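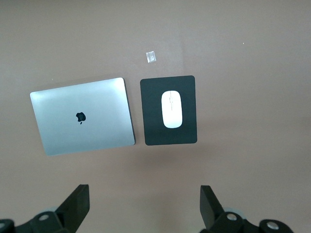
**Desk kit: what changes from September**

The shared desks at Kirkeck move to a fixed kit in September. Each desk gets one laptop, one mouse pad and one wireless mouse. Docking stations stay in the Manole room and are booked as before.

Stock first. The last check by Geum-ok Ryu listed 118 mouse pads against 100 desks, so the spares go in the grey cabinet on level 4. Please don't take a second pad for a home desk. Mice are signed out with the laptop and come back with it.

Setting up: put the laptop on the left and the pad to its right, long side running away from you, with a finger's width between them. Left-handed staff can swap the two. The pad should lie flat on the tabletop with no cable or paper underneath. A curled corner will usually settle overnight under a heavy book – if it doesn't, swap the pad.

At the end of the day, close the lid and leave the mouse on the pad. Do not leave the mouse on top of the laptop. Steinar Skov has had several lids back with fine scratches, and the repairer won't polish them out.

Cleaning is once a week, by whoever has the desk:

- Laptop lid: dry microfibre cloth, then a slightly damp one if there are finger marks. No spray directly on the metal.
- Mouse: switch off, wipe the shell, clear any lint from the sensor window with a dry cotton bud.
- Pad: lukewarm water and a drop of dish soap, rinse, air dry flat. Keep it off the heater.
- Tabletop: the Punham cleaner under the sink is fine on the matte tops. The Tuvum one leaves a film and has been withdrawn.

Pale patches on a dark pad are normally skin oil and will wash out. If the pointer still jumps after the pad has been cleaned and dried, try the mouse on a plain sheet of paper before reporting it. If it tracks properly on paper, the pad is worn and should be replaced.

Faults go to Aleksi Ahonen on extension 1599 before 3 pm for a same-day swap. Have the desk number ready. Requests for a different colour or size of pad go to Iolanda Aguiar and will be held until the next order.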